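Etelka Nyitrai has been glazing dishes at the Claststead pottery since October 2011, and before that she spent 10 years packing them. She says the packing taught her more.

"You pick up every piece, so you know which ones are heavy on one side," she said. "A bowl can look fine on the shelf and feel wrong in your hand."

We met in the back room, where the week's pieces were waiting to be sorted. Claststead sells mostly to restaurants and a few kitchen shops, and the biggest order on the board was 70 serving bowls for a hotel in Fesuddale. The line they belong to is called Kulletti. It comes in one color, a pale gray that Nyitrai mixed herself after the old supplier closed.

It took a whole winter. She made test tiles, wrote a number on the back of each and lined them up on the windowsill at home. Her husband thought they were coasters and used two of them.

"The first ones were too blue," she said. "Then I had one that was good but it came out shiny, and Joyce said no."

Joyce Were runs the shop and takes the orders. She remembers it a little differently.

"I said it was nice but it would show every fork mark," Were said. "People eat off these. I wanted something quiet, with no shine, that still looked clean."

They settled on a matte finish. Nyitrai checks color by daylight when she can, turning the piece and looking at the curve from more than one side. A gray like this one changes a lot, she said, and customers sometimes call to ask why two bowls don't match when they are standing in different parts of the kitchen. 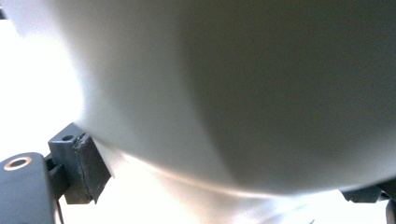

Pale gray, matte, with a thin warm line of light along the curve.

Sorting is done by hand and by eye. Pinholes and drips go on the seconds shelf, which is sold off twice a year at a lower price. Cracks go in the bin. Nyitrai runs her thumb along each rim and does it fast, without looking down.

"If I look, I slow down and I miss things," she said.

Hatsue Hosoda, who joined in the spring, does the bases. She rubs each foot with a wet stone until it won't scratch a table — Were had complaints from a customer with a walnut one — and then washes and dries the piece before it goes to be wrapped.

Hosoda came from an office job and says her wrists hurt for the first month. She has a set of her own bowls at home now, all seconds.

I asked Nyitrai whether she would add another color. She has been asked before, usually for green.

"Maybe a brown," she said. "I have a few tiles started. Joyce hasn't seen them yet."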